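Against the Folded Fabric Stack

Most household fabric storage is organized by folding everything to the same width and piling it on a shelf. It looks orderly on the day it is done. My position is that the stack is the wrong structure for any fabric that is handled more than a few times a year, and that printed fabric in particular should be stored by another method.

I have worked with domestic textiles for long enough to have owned every kind of box, and I keep a written record of what I own. The record lists 422 pieces, from full bedding covers down to remnants the size of a napkin. The number matters only because it is the quantity at which the stack stopped working for me. People with fewer pieces will have the same trouble at a smaller scale.

The first fault is access. A stack permits removal from the top. Removal from any other level requires lifting the load above it, and the load is not rigid, so it shears. After two or three such removals the fold lines no longer agree with one another and the whole pile has to be rebuilt. The time spent rebuilding is never counted as part of the storage method, although it plainly belongs to it.

The second fault is compression. A cotton piece at the bottom of a tall stack holds its fold lines in a way that steam alone does not always remove. I measured one of my own shelves with a ruler and found that the lowest pieces had been pressed under 700 millimeters of cloth. The crease on the bottom piece survived two passes with an iron at the cotton setting. On a plain fabric this is a nuisance. On a print it is worse, as the crease runs through the motif and the eye follows it every time.

The third fault is identification. A folded piece shows one edge. A white fabric with faint printed marks, seen on edge, is a white fabric. A cream piece with a large brown motif may show only cream. The person at the shelf then pulls the piece out to check, which returns us to the first fault. Labels help, but they have to be kept with the piece, and they go missing at the first wash.

The usual answer is to fold smaller and stand the pieces upright in a drawer, like files. I used this method for two winters. It solves access. It does little for compression and nothing for identification, and it introduces a problem of its own, which is that each piece needs more folds to reach drawer height. More folds mean more thickness at the corners and more lines to press out. Light cottons also slump when the drawer is less than full, and a half-empty file drawer of cotton is simply a low stack lying on its side.

What I recommend is sorting in the open state. Spread the pieces over one another on a large surface, with the prints facing up, and make all decisions there: keep, mend, cut down, pass on. Nothing is folded until every piece has been looked at across its full face. This takes space and it takes a free morning. I do mine on a Saturday. It is also untidy for the duration, and I regard that as a cost worth accepting. 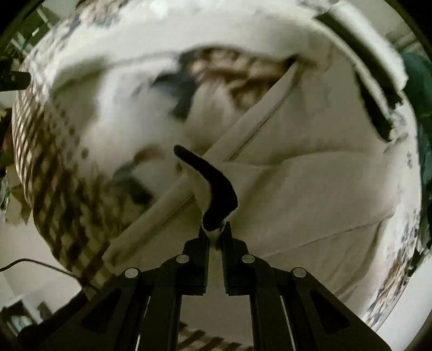
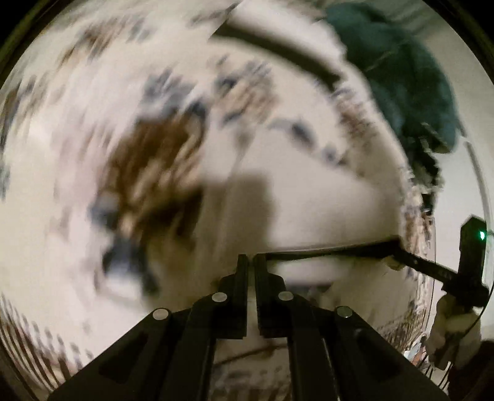
Once the decisions are made, the long pieces go onto rods. The rule I use is that anything longer than its owner's arm span is rolled, and anything shorter is folded once and hung. A roll has no crease. It also shows a continuous band of the print on its outside, so a checkered piece can be told from a floral one without being disturbed. The rod must be longer than the width of the cloth, or the edges droop and curl. I have seen cardboard tubes recommended for this, and they are acceptable if lined, though they dent in the middle under heavier weaves.

Anselmo Marín, who taught me to cut, disagreed with the rolling rule and said so often. His objection was that rolled cloth takes a curve, and that a curved piece will not lie flat for marking. He was right about stiff canvas. For bedding weight I have not found the curve to last beyond an hour on the table, and I still have his long ruler to check it with. His other rule, never to roll two prints together, I have kept without exception.

On equipment I have less to say than readers usually want. I own one Dotura hanging rail and one Endel chest with shallow trays. The rail is adequate. The chest is better made than it needs to be and heavier than it should be, and I would not buy it again at its present price. The Prurkell clips that are often suggested for hanging short lengths leave two small marks at the top edge - tolerable on a remnant, not on a finished cover. A plain trouser hanger with a padded bar does the same work.

The objection I hear most often is floor area. A household without a spare bed or a large table cannot sort in the open state, or believes it cannot. My own surface is a double bed, and I would not call that a workshop. A person with a small bed can divide the work by color group, dark greens and browns in one session and the pale grounds in another, at the price of a few pieces that belong to both groups and get handled twice.

A fairer objection is that rolls waste volume. They do. In my closet, changing from stacks to rolls and hung pieces reduced capacity, and 41 pieces had to leave. I had not used any of them since the previous July. I cut the plain ones into cleaning squares and gave the prints to a neighbor who makes quilts. The shelf where they used to sit now holds the iron, the pressing cloths and the long ruler.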